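Forum > Kitchen and Household > Small Kitchens
Thread: Drying rack for plates, keep or throw out?

olteanu_k
Oct 12, 2019
Hello all. I moved to a smaller flat in Ernmont and my kitchen counter is now very short. I have the sink, then the stove, and between them a piece where I can put one cutting board and not more. My question is about the dish rack. My sister tells me to throw it out and dry everything with a towel at once. I am used to a rack all my life and I don't like to dry by hand. What do you do in small kitchens? Please also say which rack you have, if you have one.

tasura590
I am with your sister. A rack is never empty. You wash, you leave the plates, next day you take a plate from the rack and eat from it, and the cupboard is only for decoration. I gave mine away last November and I don't miss it. Two good towels are enough for two people.

Jirkness
I don't agree with tasura590. A towel which is used for all the plates is wet after the third one, and then you only move the water from one place to another. I keep my rack on the table next to the window, so the counter stays free.

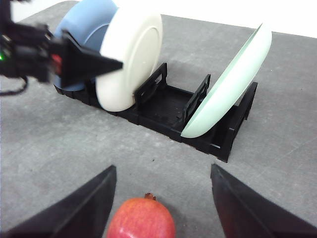 My rack is the simple black plastic kind, with dividers that stand up and a grid in the bottom. I bought it three years ago and I paid less than for a lunch. It is low, and for me this is the important point, for the reason that I can lift it with one hand and put it on top of the fridge when guests come. The plates go on their edge between the dividers, like the cream one and the light blue one, and the air can come to both sides. I put fruit on the same table too, now it is a pomegranate, so you see the rack does not take the whole place. The only thing I would change is the bottom. It has no tray, so I lay a cloth under it when I have washed a lot.

olteanu_k
Thank you, Jirkness. The table is an idea I did not have. Mine is a folding one, but it is open most of the time. Do deep bowls also stand in it? We eat soup almost every evening.

Jirkness
Bowls stand, but not so well. I put them upside down at the end, leaning a little. Big pots I dry by hand, in this tasura590 is right.

tasura590
So you have a rack, a cloth under the rack and a towel for the pots. I have only the towel :)

marrow_and_peas
Please be careful with the plastic ones if your water is hard. After some months you get a white crust in the grid, and it is difficult to reach with a sponge. I soak mine in the bathtub in warm water with 200 ml of vinegar, leave it one hour, then brush it with an old toothbrush. On black plastic the crust shows more than on white, so at least you know when it is time.

Jirkness
I use 100 ml and it is enough for me, but maybe our water is softer.

tasura590
One more thing to clean. I say no more.

olteanu_k
I measured my table this evening and a low rack will fit at the short side, if I move the bread box to the shelf. I will try it for one month. If it is always full, I will write here that tasura590 was right. Does anybody know if the dividers can be taken out on these racks? I have one very wide plate for pizza.

marrow_and_peas
On mine they click out, but one broke when I pulled it. Do it when the plastic is warm from the water.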